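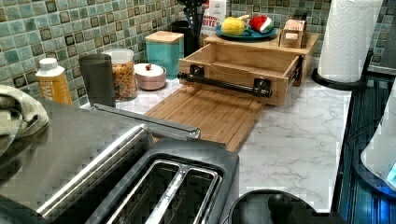

Plukonau Countertop Drawer Unit

Light wood, one pull-out drawer, ready to stand on your counter

The Plukonau is a small cabinet for the kitchen counter. It is made for the things which have no good place: tea bags, clips for opened packages, birthday candles, the spare key. In our test kitchen it stands in the middle of the counter, between the things along the backsplash and the appliances. The drawer is open in the photo so that you can judge the inside, with its pale bottom and sides.

We are a workshop of four people. Janka Sokol made the first drawing in January, and Panagiotis Triantafyllou builds and checks the drawers. The first series was 128 pieces. The present one is 1000 pieces, and the wood is cut in the same way as before.

What you receive
One cabinet unit with drawer, fully assembled
Four felt feet, to be glued on by you
One small tin of Fillent care oil, 40 ml
Care sheet in English and German

Where to put it

Please choose a flat and dry place. A smooth stone or marble-look counter is good, and with the felt feet the unit does not slide when you pull the drawer. Leave enough space in front that the drawer can come out completely. Beside a toaster we advise to keep one hand's width free. The unit can be near canisters and a utensil holder without problem, but do not put heavy pots on top of it.
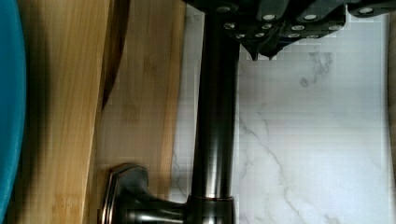
Near the sink

Many customers ask if the unit may stand close to the faucet. Our answer is yes, with some care. Drops of water should be wiped off the same day – a soft cloth is enough. Light wood goes well with dark bronze fittings and white marble with gray veins, and Ingeborg Plattner, who is responsible for our colors, recommends this combination often. If your faucet has a side lever, first try how far it turns, then decide the position of the unit.

Care

Wipe with a damp cloth and dry it after. Oil the outside two times in a year, the inside of the drawer only if it looks dull. No dishwasher, no soaking, no scouring powder.

Ordering

Article number: 1882
Finish: light wood, oiled
Delivery: almost always within two weeks
Returns: in the original carton, unused

The matching cutting board from the Furtado series is sold separately. For questions about spare drawers please write to Siiri Vaher in customer service. She answers in the morning, until 11:30.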